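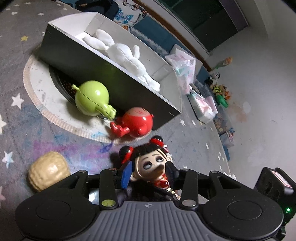
Pirkden Wall Display Case, 21-inch

Reviewed August 16, 2022

I keep small figures and dolls, and until April they sat on an open bookshelf. Dusting them took most of a morning. I bought the Pirkden case to cut down on that, and it has been on my wall long enough now to say what works and what doesn't.

The case comes flat in one box. The back panel, sides and shelves go together with cam locks, and the door arrives already in its metal frame. The instructions are drawings only. Step 7 shows the hinge plate upside down, so check it against the predrilled holes before you tighten anything. Mine went up with two screws into studs. The anchors in the bag are soft plastic and I used my own.

The shelves are clear acrylic and sit on pins. You can move them in small steps, which helps if you have figures of different heights. Anything with a tall hat or a raised arm may need a shelf taken out. The shelves scratch easily. I put felt dots under the heavier bases and that stopped most of it.

Dust is much better than before, though some still gets in at the hinge side, where the door leaves a thin gap. A strip of foam weather seal from the hardware store closed mine. The door magnet is strong enough that the whole case shifts a little if you pull fast. Hold the side with your other hand.

There is no light included. I added a Plultia strip along the top, with the wire running out through the notch in the back. It lights the upper shelves well and the bottom one poorly. The case does nothing to block sunlight, so keep it away from a window if you have red or blue fabrics you care about.

I also looked at the Husgate cabinet, which has glass shelves and a lock. It is nicer to look at and costs $177, and it stands on the floor, where I don't have room. The Higuchi cases are well made but too shallow for most round bases.

For a wall case at this size the Pirkden is good value. I would buy it again and pick up the foam strip and better anchors on the same trip. The white finish shows fingerprints less than the black.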